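Plendstead Home Bakers > Bread > Storage and keeping
Thread: Freezing sliced bread – does it matter when you slice it?

malte_rothe
I bake once a week, usually on a Wednesday evening, and live on my own most of the time. One tin loaf is too much for me before it goes stale, so I have been slicing and freezing half of it for a couple of years. The loaf is 351 g of strong white from Ostermann, 70 g of wholemeal, 200 g of milk and the rest water until it feels right. It bakes in a lidded Bredley tin.

Until this spring I sliced the whole thing as soon as it was cool enough to hold. Then my sister, who is much better at this than I am, said I was losing moisture and should leave it overnight before cutting. I tried it both ways in May. The overnight loaf cuts more cleanly, and the slices come apart when frozen, which the others don't always do. What I can't decide is whether it tastes any better.

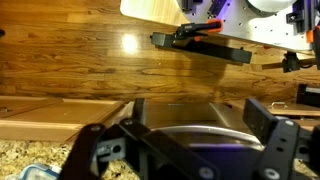 The other thing I changed was warming the milk. I used to pour it in straight from the fridge and the first rise was very slow in winter. Now I take the chill off it and it keeps to the same time all year, so I don't think the milk explains any difference between the two loaves.

Does anyone slice on the day and get a good result? And do you wrap each slice, or put them all in one bag?

crumbcounter
One bag, paper between the slices. Baking parchment cut into quarters, and I reuse it until it gets tatty. I would never wrap singly, it takes ages and it's a lot of plastic for a slice of bread.

I slice on the day. If your slices are sticking together it sounds as though the loaf is still warm in the middle. A tin loaf holds its heat for much longer than people think. Four hours on a rack for a small one, more for a big one.

hob_and_larder
I disagree with crumbcounter on this. Four hours and the outside is cool but the crumb hasn't set. You can see it on the knife, it comes out with a smear on it. Overnight in a cotton bag, slice first thing, freeze straight away. I have done it like that since my children were small and I've not had a slice stick.

Agree on the one bag though.

crumbcounter
Smear on the knife means underbaked, in my view. Give it another ten minutes out of the tin and it won't smear at four hours or at two.

hob_and_larder
It isn't underbaked. I use a probe.

malte_rothe
It might be underbaked in my case. I don't have a probe and I go by tapping the bottom. I will give the next one longer and slice it after four hours, and put the result here.

On toasting: I have stopped thawing the slices first. Straight from the freezer, a little over the middle of the dial, and it is crisp outside and still soft in the centre. Thawed slices dry right through before they colour.

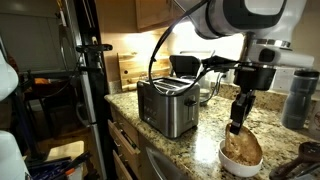
Toast and the white bowl, with crumbs in the bottom.

The ends I treat differently. They go in a separate bag and when that is full I toast them, let them cool and crush them for coating fish or putting on top of a bake. They keep for weeks in a jar.

skillet_jo
Toasted crumbs are so much better than dried ones! I do mine in the oven while it's cooling down after something else, then bash them in a tea towel with a rolling pin. A bit of garlic, a bit of lemon zest, fry them in oil and put them over pasta – my lot would eat that every night if I let them.

Malte, is the Ostermann flour the one in the plain paper sack? I bought it from the farm shop out past Skidummont and found it drank far more water than my usual one. I had to add a good splash before the dough would come together.

malte_rothe
Yes, the paper sack. It does take more water. I hold some back and add it at the end of mixing, and on most days all of it goes in.

Second loaf done, so here are the results. I baked it for ten minutes longer, the last part out of the tin. It cooled for four hours on the rack, then I sliced it and froze it in one bag with parchment between the slices as crumbcounter said. None of them stuck. The knife was clean too.
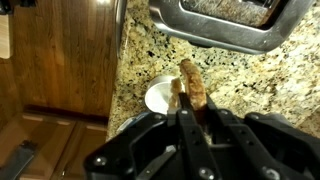 The crust is where I notice the longer bake most. It is thicker and a darker brown, and after a few days in the freezer it hasn't gone leathery as it used to. Some of that is down to how I toast it, so it may not carry over to every kitchen. My toaster is a plain stainless steel one that stands on a speckled granite top, and I pull the slice out and lay it down on the stone while I find the butter, which can't do the underside much good. A rack would be better. I have a rack, but it lives in the cupboard with the tins.

hob_and_larder
Glad it worked but that's two changes at once. You baked it longer and you used the parchment. You don't know which one stopped the sticking.

crumbcounter
It was both, and I suggested both.

malte_rothe
Fair point. The third loaf can be the long bake without parchment.

Several people have sent me messages asking for the method, so I have written it out in order as it stands now.

1. Mix the flours, salt and yeast. Add the milk with the chill off and most of the water. Hold the rest back.

2. Knead until smooth, then work in the remaining water. Rise until doubled, shape, and put in the oiled tin with the lid on.

3. Bake with the lid on until risen and set, take it off for colour, then ten more minutes out of the tin.

4. Cool for four hours on a rack. Slice it all in one go, every slice the same thickness, or they won't toast evenly.

5. Freeze half with parchment between the slices. Keep the ends apart for crumbs.

6. Toast from frozen. A small piece does better on a lower setting.

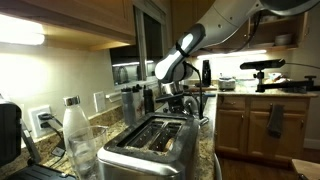 7. Shake out the crumb tray once a week. Crumbs from a dark crust burn quickly and you taste them on the next slice.

skillet_jo
Saved, thank you. I'm going to try it with half wholemeal because that's what we eat here. I'd guess it'll need even more water.

hob_and_larder
It will. Go up a little at a time. And I would still leave wholemeal overnight.

crumbcounter
For wholemeal I would leave it overnight as well. White, no.

malte_rothe
Third loaf, long bake and no parchment. Two slices stuck near the middle, the rest came apart by hand. They came away with a butter knife and no damage. I will keep using the parchment.

The flour came to 338 g of white this time as I reached the bottom of the sack, and I made up the difference with wholemeal. I can't say I tasted it.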